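Faraji Chege
@farajichege
2025-02-28

1/ Some notes on repainting a white room, after doing 3 of them in the same house in Stallton. Long thread, mostly about primer.

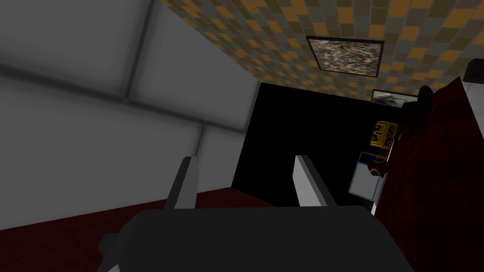
White wall panels, computer render.

2/ White is the hardest color to buy. The store in Stallton has a whole rack of it and every chip looks the same under the store lights. Take the chips home and tape them up next to the trim you already have. Look at them after dark too.

3/ My first room faces north. I picked a white with a little gray in it and by late afternoon the walls looked blue. Repainted it with a warmer one in June. If your windows face north, go warmer than you think you need.

4/ Primer. I skipped it in the second room because the can said paint and primer in one. The old color was a dark green. It took four coats, and I could still find green behind the radiator. One coat of real primer would have cost me $20.

5/ Vernon Boychuk painted houses for most of his life and lives across the street from me. He told me to have the primer tinted a light gray under a dark color and leave it plain under white. I had been doing it backwards.

6/ Sanding. Go over the patches with fine paper, wipe them down, then hold a flashlight flat against the wall. Every ridge throws a shadow. Fix them before you open the paint. Flat paint hides more than eggshell, but flat marks up the first time a kid leans on it.

7/ Panels and seams take longer than open wall. Do the grooves first with a small angled brush, then roll the flat parts while the grooves are still wet. If you let them dry you get a line at every seam, and it shows worst in white.

8/ Caulk before paint, after primer. The gaps are much easier to see once everything is one color. Use the paintable kind. I used plain silicone along one baseboard and the paint beaded right off it. Had to cut it all out with a knife.

9/ Total for the third room was $300, with a decent brush and two roller covers in that. I got a quote from a company in Tremblay that wanted $2000 for the same room. They would have been faster. It took me four evenings and a morning.

10/ Write the color name and the date on a piece of tape and stick it behind the switch plate. Mackenzie Chisholm asked me what the hallway color was and I had already thrown out the can.

11/ Ceilings are a separate thread. I still have one to do — waiting on a taller ladder from Brock.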